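Housekeeping Operations 1
Unit 4: Beds, covers and small bedrooms
Handout to accompany the lecture and practical

Prepared by Reet Paju

Read before the practical. Bring the Merkis workbook and a pencil. The practical starts at 9 am in the training flat and runs until the lunch break.

4.1 Scope

This unit covers the top layers of a made bed: the blanket or quilt, the bedspread and the pillows. Fitted sheets and corners were covered in Unit 3 and are assumed here. The rooms considered are small ones, of the sort found in family cabins, boarding houses and private homes, where one long side of the bed is against or near a wall and the person making it works mostly from the other side.

4.2 Terms

Bedspread: a cover laid over all other bedding, reaching past the mattress on the exposed sides.
Drop: the vertical distance from the top of the mattress to the lower edge of the cover.
Skirt: the part of the cover that hangs down the side, whether cut in one piece with the top or sewn on as a separate panel.
Open side: the long side of the bed facing the room.
Closed side: the long side against or near a wall.
Head line: the line across the bed where the pillows begin.
Throw: a smaller cover laid across the foot. Throws are not treated in this unit.

Students often use "bedspread" and "comforter" for the same thing. For inventory they are separate lines. A comforter is filled and gives warmth. A bedspread may be quilted but is counted as a cover.

4.3 Measuring for the drop

Measure with the bedding on. A mattress measured bare gives a drop that is too short once a quilt is under the cover.

Take the height from the top of the made bed to the floor at the head, the middle and the foot of the open side. Old floors are seldom level and the three readings will differ. Use the smallest. From this subtract the floor clearance, which in our exercises is 15 mm for a full-length skirt. The result is the working drop.

A worked case from the Brekum cabins: the smallest reading on the open side was 415 mm. Subtracting 15 mm gives a working drop of 400 mm. The cover supplied had a skirt of 443 mm, so 43 mm had to be taken up. It was turned under at the closed side, where the fold does not show, and the cover was shifted across by the same amount.

Shifting the cover works only if the pattern allows it. See 4.4.

4.4 Patterned covers

A plain cover hides small errors in placement. A striped cover shows all of them. The eye compares the stripe with the edge of the mattress, and a stripe that wanders by a finger's width over the length of the bed is visible from the door.

Procedure for striped covers:

1. Find the stripe nearest the centre of the cover. Mark it at head and foot with a clothes peg.
2. Lay the cover folded in half lengthwise, with the fold along the centre of the bed.
3. Open toward the closed side first.
4. Open toward the open side and let the skirt fall by its own weight. Do not pull it.
5. Check the marked stripe against the mattress edge at head and foot. Correct from the foot.
6. Remove the pegs.

Where the stripes carry a second print, such as faces, animals or lettering, the print may have a top and a bottom. Establish this before unfolding. Some children's prints run in one direction only and some alternate. If the print has a direction, the usual practice is for it to read correctly from the foot of the bed. Record the choice on the room card so that the next person lays it the same way.

Mixed prints, with stripes, dots and figures together, hide light creasing well and hide soiling too well. Inspect them flat, in daylight, with a hand passed over the surface. Do not rely on looking from the doorway. 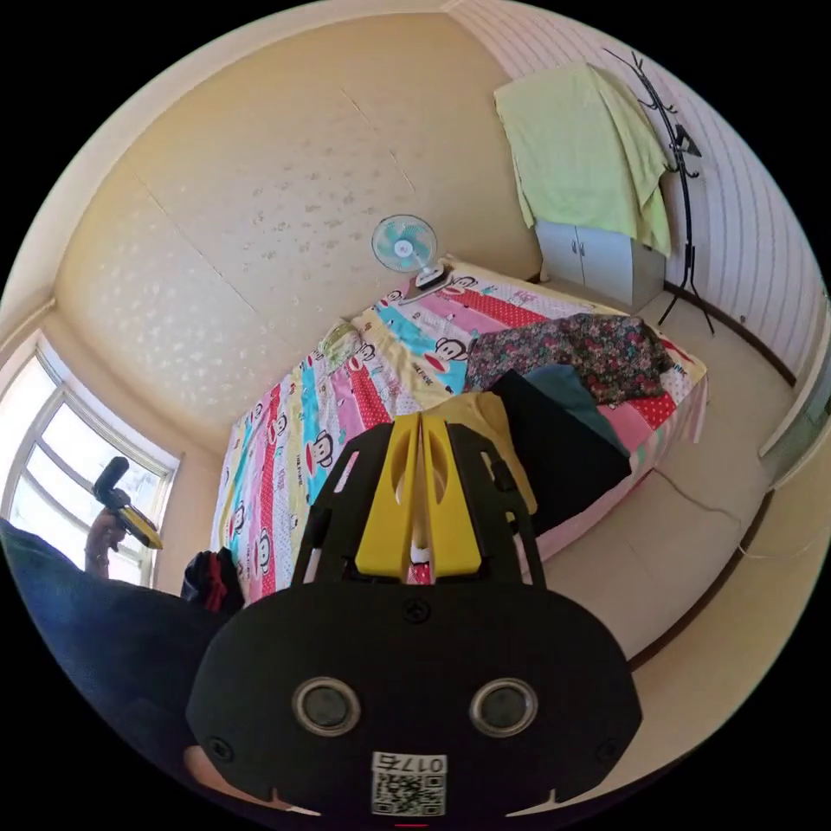 Fig. 4.1. Striped bedspread with monkey print on a bed in a small room. Note the pink skirt hanging down the side.

A contrasting skirt is treated as a second piece for inspection, even when it is sewn to the top. It wears differently. The lower edge picks up floor dust and shoe marks, and the seam where it joins the top takes strain each time someone sits on the edge of the bed. Check this seam by running it between thumb and forefinger from head to foot. Broken stitches are felt before they are seen.

Strong colours beside white or yellow need a colour test before the first wash. Dampen a white cloth, press it to the darkest colour on the reverse for one minute and examine the cloth. If colour has transferred, wash the cover alone and cold.

4.5 Window light

Daylight from a side window is useful to the person making the bed and hard on the cover. Low light across the bed throws every ridge into relief, so it is the best condition for smoothing. Stand so that the bed lies between you and the window and look along the surface.

Direct sun fades reds and pinks unevenly. The part of the cover nearest the glass goes first. Where the print permits, turn the cover end for end at each change of linen. Where the print has a direction and cannot be turned, rotate two covers and store the spare folded with the reverse side out.

Net curtains or blinds reduce fading but must be open for inspection. Open them on entering the room, before stripping the bed.

4.6 The head of the bed

Pillows go on top of the cover or under it, according to house style. In the training flat they go under, with the cover folded back at the head line, tucked beneath the front edge of the pillow and brought up over it. In the Brekum cabins they go on top.

Rolled blankets, cushions and spare pillows collect at the head of a bed in a small room for want of a cupboard. Acceptable practice:

- one spare item may remain at the head, against the wall
- it must be closed or rolled with the loose end underneath
- it must be dry and aired before it is rolled
- anything further goes to the linen shelf

A bundle pressed against an outside wall in winter will take up damp. Pull it forward by a hand's width and check the side that faced the wall.

4.7 Working from one side

Where the closed side cannot be reached standing, do not kneel on the made bed. Move the bed out if it is on castors or light enough for one person. Otherwise make up the closed side first, at each layer, from the foot, and finish on the open side.

Keep the back straight and bend at the knees and hips. Move along the bed in short steps instead of reaching. For a double bed in a narrow room, two people are quicker, one at the head and one at the foot.

4.8 Room card

The card is completed after the bed and before leaving the room. Entries for this unit:

Cover number and pattern
Direction of print (if any)
Working drop in millimetres
Seams checked, open side and foot
Marks or fading, with position given from the head
Spare item at head, if left

Use "open side" and "closed side" on the card. "Left" and "right" depend on where the writer was standing and have caused covers to be sent for repair with the wrong seam tagged.

4.9 Exercises for the practical

Exercise A. Measure the practice bed made up with one quilt. Enter three heights, select the smallest and calculate the working drop. Repeat with two quilts and compare.

Exercise B. Lay the striped practice cover by the procedure in 4.4. Your partner checks the centre stripe at head and foot and writes down the deviation in millimetres. Change places.

Exercise C. Inspect the cover labelled Plulon 4 on the linen shelf. It has faults at the skirt seam and on the top. Record them by position.

Exercise D. Carry out the colour test on two offcuts and state how each should be washed. Keep the test cloths and pin them into the workbook.

Completed cards are handed in at the end of the practical. The September intake should use the revised card with the line for print direction. Old cards will be accepted if that line is added by hand.

Reading for Unit 5 (blankets, airing and storage): workbook, section 5, up to the table of folding sizes.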